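# The Arm Can Wait Until July

The person who buys robots for Vollham would like it known that the job is mostly not buying robots. Vollham runs residential care buildings, the kind with long corridors and a great many doors, and for the past year it has been working out whether a machine could carry linens and meal trays from one end of a corridor to the other without a human walking in front of it like a footman.

"Everybody wants to talk about the arm," the buyer told me, over coffee that had been budgeted for separately. "I have a line in the spreadsheet for the arm. It's one line. Then I have the rest of the spreadsheet."

The rest of the spreadsheet is up on the office wall, printed small. It covers chargers, spare fingers, floor repairs, insurance, a support contract, training hours and something called "contingency (doors)." I asked about the last one.

"Our buildings have 574 doors. I know that because I had to. Most of them are shut most of the time, which is what the residents like about them. A robot that can't deal with a shut door is a very expensive cart."

The obvious answer is powered openers, and the buyer got a quote. It came in at more than the robots. A cheaper version, openers on the main corridor doors only, survived until someone in maintenance asked who would be fixing them. That left teaching the machine to open doors the way everyone else does, which meant finding out, before signing anything, whether it could.

Two suppliers made the short list, Dradance and Liyanage. Dradance sent a brochure and offered to bring a unit over for an afternoon. Liyanage offered time in simulation first, with paneled wood doors set into painted walls, white trim and all, and a gripper that could be sent at them over and over without anyone needing to call a carpenter.

"I was against it," the buyer said. "I thought, I'm being asked to pay for a video game. Then I priced a door."

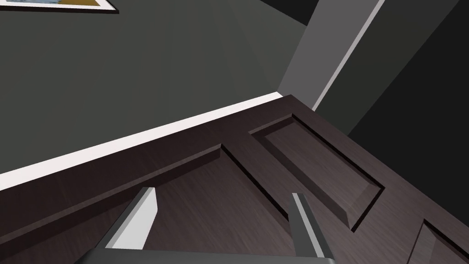 Fudalow, which went through the same exercise for its own buildings and was generous enough to share its notes, takes a dimmer view. Simulated doors, its people warn, never swell in wet weather, never have a coat hanging off the handle, and never have somebody's grandfather coming the other way. Fudalow's advice was to spend no more than a tenth of the pilot money on simulation and keep the rest for real hinges.

The buyer has read those notes several times and has underlined the coat.

"They're right. I still want the cheap mistakes first. If a gripper is going to run into a door, let it run into one I don't have to repaint."

So the plan, as it stands on 30th December, goes like this. Simulation through the winter. Then 12 real doors in one building, chosen for being awkward. If the machine manages those, Vollham leases two units, with an option to buy in July, when the new budget opens and everyone is briefly in a good mood.

I wondered why they didn't just buy. Leasing costs more over the life of the thing, and the buyer admitted it without being pushed.

"Almost 50 percent more, if we keep them to the end. But I've bought equipment before. There's a floor polisher in our basement that was going to change everything."

Was there any advice for someone starting on a budget like this one? The buyer thought for a while and then gave me a fair amount of it. Ask what a replacement finger costs and how long it takes to arrive. Ask who pays for the software after the first year, and get the answer on paper. Get the supplier to walk the building with you, the whole building, including the wing with the bad carpet. Measure the doors yourself.

"And write down what you'll do if it doesn't work," the buyer said. "Our board found that page very upsetting. They approved it, though. It was the cheapest page in there."

The Liyanage contract was on the desk, unsigned, under a box of door handles.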